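The theatre sister has worked at the hospital in Tranandale long enough to remember when the most complicated thing in the room was the table. She asked not to be named, and so did the surgeon and the porter I spoke to afterwards. The hospital put a surgical robot into theatre 3 last June, and the people who work beside it have been told, more than once, how well it is going. I went to ask them in February 2018, before the first yearly review.

"It's a good tool," she says, stirring a tea she never drinks. "I'd like that written down first, or I'll be called a dinosaur. What I object to is being told it's saved me time. Come in at seven with me and see where the time went."

She means the setting up. The arms have to be draped, the instruments fitted and checked, the whole thing moved into place over the patient. Her own figure, kept in a notebook because she did not trust anyone else's, is 43 minutes added to the start of a list in the early weeks. It has come down. She won't say by how much, as she stopped writing it down at Christmas.

Madico, the firm that supplied the system, promised "a calmer theatre". I read her the phrase from the brochure and she laughs for quite a long time.

"Quieter, yes. The surgeon's over there with his head in the console and we're over here with the patient. He used to put his hand out and I'd know from the hand what he wanted. I'd know from his shoulders if it was going badly. Now I've got a voice from a speaker."

Did anyone ask her about that beforehand? "We had a session with biscuits."

The surgeon is more forgiving, though less so than I expected. He has been operating for two decades and says his back had begun to decide things for him. Sitting down has given him, he thinks, a few more years. He likes the view and he likes the wrists on the instruments, which bend where his own would not. He does most of his stitching inside the body this way now.

What does he miss? "Feel," he says at once. "On ours, you don't get the pull of the thread. You learn to judge it by eye, how the tissue moves, whether it's going pale where you've tied. I snapped a good many threads in training. You'd be surprised how much of the job was in my fingertips, and I'd never had to explain it to anybody."

I put it to him that the word "robot" is doing a lot of selling. He agrees. The arms do nothing unless he moves them, and he gets cross when patients come to clinic asking whether the machine will do it by itself. The leaflet they are given, put together by an agency called Pacheco, has the word on the front in large letters and his part in it on page 3.

Then there are the trainees. In an open operation a junior would hold something, cut something, close at the end. With one console in the room there is one seat, and the person in it is usually him. The juniors get their hours on practice tissue and on Liltari, the simulator that came with the contract, which scores them out of a hundred.

"They're very good at Liltari," he says.

He taught himself to hand over the stitching first. It is slow work, a needle driver in one hand and a grasper in the other, and a loop of thread that will go wherever it likes if you forget about it. 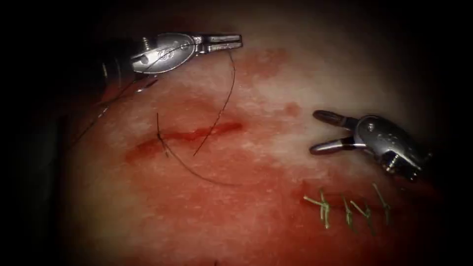 The porter, asked what had changed for him, said that he now moved patients later and went home later, and that no one had put that in a brochure either. He had no quarrel with the machine. His quarrel was with the rota, which had been drawn up on the supplier's timings and left alone ever since.

That complaint came up in every conversation I had. The hospital says no posts have gone as a result of the system, and I found no one to say otherwise. But one scrub post has been vacant since the autumn, and the sister has been told it is "under consideration in light of new ways of working". She can recite this in the manager's voice.

Each operation also uses up to £4,000 in instruments and drapes, by the surgeon's reckoning, and he would like the review to set that against what patients gain. He believes some gain a great deal. He also believes the answer will differ from one operation to the next, and he doubts the review has room for that.

I asked the sister whether she would send it back. She thought about it.

"No. I'd send the rota back. And I'd have the juniors in that seat one afternoon a week, list or no list." Then her bleep went, and she left the tea.

Related items
Who trains the trainers? Juniors on simulator hours
Night shift at the automated pharmacy
Letters: the rota that nobody wrote
Tranandale car park charges to be looked at again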